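Incidencia: la ficha del presidente depuesto figura a la vez como «en el cargo» y «en el exilio»
Cola: Redacción digital / Internacional
Prioridad: alta (bajada de «crítica» por Soporte, subida otra vez por Internacional, dejada en «alta» por cansancio)
Abierta por: Štefánia Kubíček, mesa de Internacional
Asignada a: Wissam Khoury, Soporte
Sistema afectado: Plalta, módulo de cronologías políticas
Estado: resuelta, con flecos

Descripción inicial (Štefánia Kubíček)

Desde esta mañana, sábado 24 de febrero, la cronología de la crisis de Tarawneh muestra al presidente depuesto en dos sitios. En la portada del especial sale como «jefe del Estado». En la barra lateral sale como «expresidente, paradero desconocido». En el móvil, según cómo se gire el aparato, sale lo uno o lo otro. Entiendo que la situación política del país es confusa, pero la idea era que la explicáramos nosotros.

Además, el abogado del señor ha escrito para dar las gracias por la portada. Ruego que se arregle antes de que escriba el gobierno interino para quejarse, cosa que hará en cuanto encuentre quién lleva ahora el correo.

Pasos para reproducirlo:

1. Abrir el especial.
2. Leerlo.
3. Bajar hasta la barra lateral y leerla también.

Primera respuesta (Wissam Khoury)

Recibido. ¿Has probado a vaciar la caché?

Respuesta (Štefánia Kubíček)

Sí. He vaciado la caché, he cambiado de navegador y he reiniciado el ordenador. El presidente sigue en el cargo.

Diagnóstico, primera parte (Wissam Khoury)

Miro el historial de la ficha. El cargo se cambió a «depuesto» a las pocas horas de la votación del parlamento, con fecha de cese y todo. Después alguien reabrió el mandato. Después alguien lo cerró. Así hasta que el historial deja de caber en la pantalla y Plalta ofrece un botón de «ver más» que no hace nada (eso es otra incidencia, abierta en noviembre, a la que tengo cariño).

Los cambios no los hace ninguna persona de la mesa. Los firma el usuario «importador», que es el proceso que recoge los teletipos y actualiza cargos cuando detecta verbos como «asume», «cesa» o «jura». 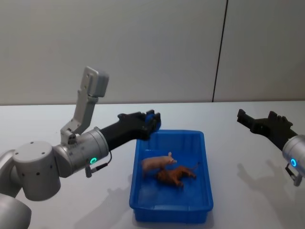
El teletipo que desencadena el primer vaivén dice que el presidente «planea volver y asumir el cargo». El importador ha leído «asumir el cargo» y se lo ha dado. Lo de «planea» se lo ha saltado. El siguiente teletipo recuerda en el segundo párrafo que fue cesado, y entonces lo quita. Como cada agencia repite las dos cosas en cada despacho, el hombre lleva todo el día entrando y saliendo de palacio. Cuento 1.104 cambios de gobierno, que para un fin de semana es mucho incluso en Tarawneh.

Comentario (Majdi Sleiman, edición)

¿Se puede parar el importador mientras tanto?

Respuesta (Wissam Khoury)

Se puede, pero alimenta también los resultados electorales de otros países y el tiempo. Lo he parado solo para cargos públicos. Si hoy dimite alguien, avisad a mano.

Comentario (Majdi Sleiman)

Acaba de dimitir el ministro de Transportes.

Respuesta (Wissam Khoury)

¿De Tarawneh?

Comentario (Majdi Sleiman)

De aquí.

Diagnóstico, segunda parte (Wissam Khoury)

Parado el importador, la barra lateral se queda quieta en «expresidente», como debe. La portada, en cambio, sigue diciendo «jefe del Estado». Son dos problemas distintos que se habían juntado para hacerse compañía.

La portada no lee la ficha directamente. Lee una copia que guarda Travora, el servicio de distribución, y que en teoría se renueva cada 60 segundos. En la práctica se renueva cuando el número de versión de la ficha es mayor que el guardado. Hemos pasado de las 1.000 versiones y el campo solo admite tres cifras. Para Travora, la última versión válida es la 999, y en la 999 el presidente acababa de volver.

He abierto caso con Travora. Me ha contestado Han-gyeol Geum, muy amable, que el límite está documentado y que «ninguna ficha biográfica debería necesitar tantas versiones». Le he mandado el enlace a la crisis. Ha pedido un rato para leerla.

Comentario (Sakda Ratanaporn, corresponsal)

Escribo desde la capital. Una cosa al margen del asunto técnico: «paradero desconocido» tampoco es exacto. Se sabe en qué país está, porque dio una rueda de prensa ayer con traductor y bandera detrás. Lo que no se sabe es en qué ciudad duerme. Y «jefe del Estado» es como lo llama su abogado, de modo que si alguien lo deja puesto, que sea entre comillas y atribuido.

Respuesta (Štefánia Kubíček)

El desplegable solo tiene «en el cargo», «expresidente», «fallecido» y «otro».

Respuesta (Sakda Ratanaporn)

«Otro» no está mal, la verdad.
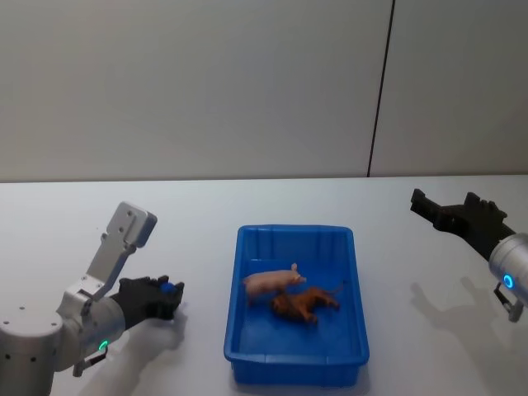 Solución aplicada

1. Duplicada la ficha del presidente con un identificador nuevo, que empieza en la versión uno. La antigua queda archivada y sin enlazar.
2. Cambiados a mano los enlaces del especial, la barra lateral y el boletín de la tarde.
3. Forzada la recarga en Travora. La portada dice ya «expresidente» en escritorio y en móvil, en vertical y en apaisado.
4. Añadida al importador una lista de verbos que anulan al siguiente: «planea», «pretende», «aspira a», «promete», «amenaza con». Majdi ha pedido incluir «confía en».
5. Bloqueada la edición automática de cargos en cualquier país que la mesa marque como «en crisis». Falta que la mesa diga cuáles son. La primera lista que me han pasado era tan larga que la he devuelto.

Pendiente

Los suscriptores de alertas recibieron avisos de «cambio en la presidencia» hasta que Drakerix, que lleva los envíos, cortó por exceso de volumen. Calculan unos 3.000 teléfonos afectados. Atención al Lector pide un texto de disculpa y Štefánia lo está escribiendo. El primer borrador empezaba por «Lamentamos la inestabilidad» y se ha descartado.

El ministro de Transportes sigue en el cargo en nuestra web. Lo paso a mano cuando acabe este comentario.

Comentario (Štefánia Kubíček)

Comprobado en portada, lateral y móvil, todo correcto. El abogado ha vuelto a escribir, esta vez para pedir una rectificación. Por mí se puede cerrar.

Comentario (Wissam Khoury)

Cierro. Ministro actualizado. Queda abierta aparte la del botón «ver más».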